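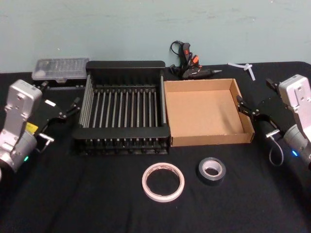 How many demos do you need to teach an arm one pick by remote control?

Usually 40 clean ones, if the object stays in about the same spot.

rultley
I did 12 by hand guiding and it copied my pauses. Is remote better?

holtport_j
For two arms, yes. You can't push both by hand and hold the fingers steady.

clondus
Disagree. Hand guiding works fine one arm at a time. Remote lag cost me three days in May.

holtport_j
Then fix the lag. Check the flange too. With the gripper off, the arm feels lighter to guide, so redo the payload setting once it's back on.
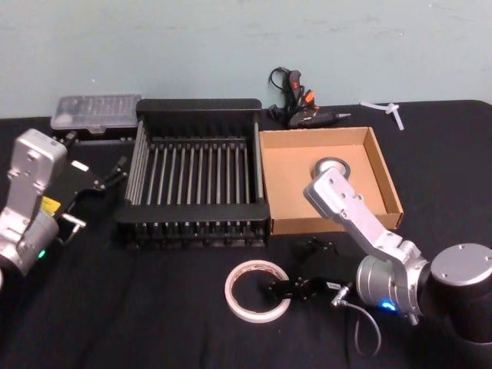 Reply from Jhonatan Nina

I dropped every demo with a long pause and retrained. Fewer demos, better picks.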